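Old screws in old doors

27 Aug 2022

The doors in this house have been painted many times and adjusted seldom. Six of the eleven would not latch when I moved to Skevham, and two would not close at all. I have been working through them one at a time, in the evenings, and the job has consisted almost entirely of getting screws out. Rehanging a door takes less than an hour. Getting the hinges off it can take a whole evening.

What follows is the procedure I have settled on. It applies to slotted steel woodscrews in softwood frames, under several coats of gloss. Brass screws are a separate matter and I come to them further down.

Clearing the slot

Paint fills the slot completely, and the driver then sits on paint and not on metal. It rides up at the first real effort and takes the edge of the slot with it. Once an edge has gone the screw is three times the work, so this stage repays patience.

I use a pointed scraper ground from an old hacksaw blade, drawn along the slot towards me. The full depth has to be cleared at both ends. The middle will usually look clean well before the ends are, and it is the ends that carry the load. If the paint is thick and brittle, a sharp tap on the scraper with a small hammer breaks it out in flakes. Paint of this age should be assumed to contain lead, so no dry sanding, a mask, a sheet on the floor, and wet wiping afterwards.

I also score round the hinge leaf with a knife at this point. Doing it later tears the paint on the frame, and the tear always runs outwards into something visible.

Fit of the driver

Most drivers sold for general use have a tapered tip. Under torque the taper pushes the tip out of the slot. A parallel tip does not do this, and the difference on a stuck screw is considerable. The tip should fill the slot in thickness with no rock, and in width should come nearly to the edge of the head without overhanging it. On a countersunk screw an overhanging tip cuts into the hinge.

Old slots were not cut to any size I can match with modern stock. I bought a job lot of worn drivers at the Busden sale and ground them to suit. Grind slowly, cool often, and stop if the steel colours. A blue tip is a soft tip and will twist.

A driver with a square shank or a hexagonal bolster is worth having, as it takes a spanner. The spanner is for turning only. All of the pressure comes from the hand on top, and there should be far more of it than seems necessary.

Tighten first

With the slot clear and the driver fitted, the first movement should be clockwise. A very small movement is enough. It breaks the bond between the thread and the rust without loading the slot edge needed for removal. If it gives – there is often a faint crack – reverse it by the same amount, then go forward again, increasing the swing each time. Most of mine have come out in this way with nothing else done to them.

If it does not give, the next step is shock. Hold the driver square in the slot and strike the handle, moderately, several times. This wants a handle made for it, with the shank running right through. Plain wooden and plastic handles split. The aim is to disturb the rust in the hole, and a few measured blows do that as well as one heavy one, with less risk to the frame.

Heat

For those that resist shock I use a soldering iron, an old one of high wattage, held on the head of the screw. The screw expands and crushes the wood fibres round it very slightly. When it has cooled it is a looser fit than before, and any resin or paint in the thread has softened and let go. It must be allowed to cool. Turning it hot defeats the purpose. Again there is the matter of lead, so the paint must be off the head before the iron goes on, and the window should be open.

I have tried penetrating oil. Trinix is the one the shop here keeps, and on machine screws in metal I have no complaint about it. In wood it soaks into the grain, does not reach the lower threads in any quantity, and leaves a patch which refuses paint. I no longer use it on doors.

Brass

Brass screws do not rust in, but they shear. The neck is the weak point, just below the head, and the failure gives no warning. Use less force and more time. If one does shear, the remains can be drilled round with a short length of steel tube, filed into teeth at one end, and the plug levered out with the screw inside it. The hole is then filled with a glued dowel. The dowel ought to be cut across the grain if possible, since a screw driven into end grain holds poorly.

Brass going back in should follow a steel screw of the same size, run in and out first to cut the thread, with a little candle wax on it. I had ignored this advice for years and sheared two on the bathroom door before accepting it.

Records

Screws removed from one hinge go back in that hinge, in the same holes, if they are fit to use at all. I keep them pushed through a piece of card with the positions marked. Those with a damaged slot can be recut with a hacksaw if the head is thick enough. The kitchen door had eight in each hinge where six were needed, someone having moved the leaf and left the old holes full, and the card was the only reason it went back together correctly.

The hinges themselves are cast iron and stamped Montoya on the back of the leaf. I have not been able to find out anything about the maker. They soak overnight in washing soda, and the paint comes away in one skin. They are then dried at once in a low oven, as bare iron will rust while one looks for a cloth. 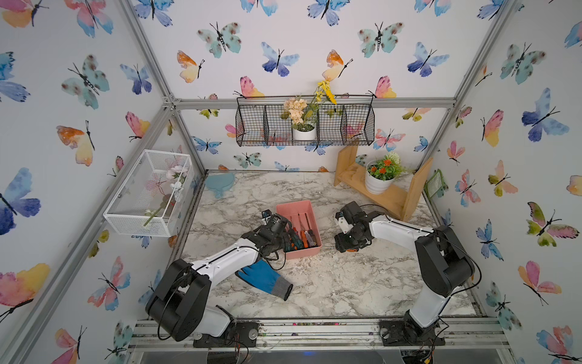
The remaining doors are all upstairs, and the frames there are out of square as well, so the hinge positions will have to change. I expect to be at it until December. The box room door has been planed at the bottom by a previous owner, unevenly, and will need a strip let in before it can be hung again.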